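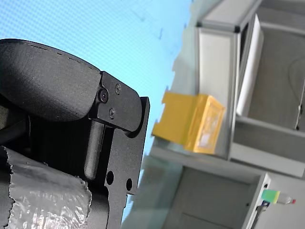

Grey shelving and the blue wall, store room

Re: [meklow-users] Shelving for the back store

> Does anyone know if the grey metal unit in the store is staying? We have boxes
> from the August clear-out still sitting in the corridor and I'd like to get
> them up off the floor. Also, is the blue wall going to be painted? If it is,
> I'd rather wait than load everything up and take it all down again.

The unit is staying. It's the light grey one with the aluminium profile frame, and I'd much prefer we used it properly than bought another. Wandero quoted 185 pounds for a new one and that was without delivery.

On the wall: no painting this year. It has a few small dark specks on it, but they don't bother me and I'd sooner spend the money on decent boxes. If anyone feels strongly, say so on the list before the end of September 2022, after that I'll assume we leave it.

For loading, the limit we've agreed is up to 80 kg per shelf. Please keep the heavy things low down. Paper and the old Assefa catalogues can go on the bottom, light stuff on top. The Ota crates are 543 mm long, so measure before you carry one through. I haven't checked whether they fit lengthways.

I've asked for the bolts in the frame to be gone over before anything heavy goes on. Profile joints work loose if a unit gets dragged about, and this one has been moved twice.

Labels - use the white ones, on the short end, facing out. Write what is in the box and which room it came from. Boxes with no label will go to room 111 and you can come and find them there.

The corridor needs to be clear before the fire inspection, so bring your boxes down as soon as the bolts are done. I'll post here when they are.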